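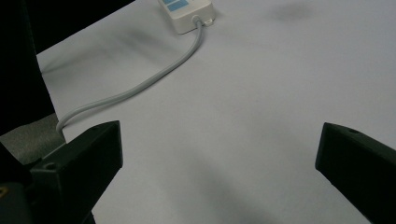
From the galleries: Driss Filali hangs low

Anyone who has been to an opening at Prisovley knows the drill. You climb two flights, you sign the book, you're handed a plastic cup of something pink, and you spend the next hour looking at the backs of other people's coats. The new Driss Filali show solves the coat problem by hanging every painting at knee height. On opening night the whole room was crouching. I heard more joints than conversation.

Filali has been painting doorsteps for most of his working life, and "Masulell" is the largest group of them he has let out of the studio. There are 182 small panels, oil on board, each one a few inches across and each one a doorstep he claims to have sat on. Some have a cat. One has a shoe. The later ones have almost nothing in them except a band of gray and a line where the sun stops, and those are the ones I kept going back to, as far as my knees allowed.

The title is the name of a hill street where he rented a room in his twenties. He says the landlady there charged extra for the window, so he went outside to work and never got out of the habit. He tells this story a lot. It gets a little longer each time, and by the end of the evening the landlady had acquired a parrot.

Prices start at 100 dollars, a figure the gallery seems embarrassed by. Over half the panels had dots on them before the speeches, and the speeches started early. Manouchehr Vahidi, who curated the show and wrote the fold-out essay, spoke for four minutes without notes and used the word "threshold" only twice, a restraint I'd like to see more widely adopted. His essay makes up for it. Skip to the last page, where he drops the theory and describes driving with Filali to the coast to look at a step that had since been replaced by a ramp. They sat on the ramp. There's a painting of the ramp too, low on the back wall, and it's my favorite thing in the building.

A few complaints. The lighting comes from above, as lighting does, and a visitor bending over to look at a panel puts it straight into the dark. The gallery has put out 2 folding stools, and the competition for them was not friendly. And the small back room, given over to a sound piece by the collective Parsa, is so quiet that I took it for the ventilation until I read the label. I went back in and listened again. It may also have been the ventilation.

"Masulell" is up through September, afternoons only, ring the bell hard. Vahidi leads a walk-through on the last afternoon of the run, and Filali will be there if his train is. Cuso Press has a small catalog at the desk, with all the panels reproduced at full size and a good clear photo of the ramp. Wear loose pants.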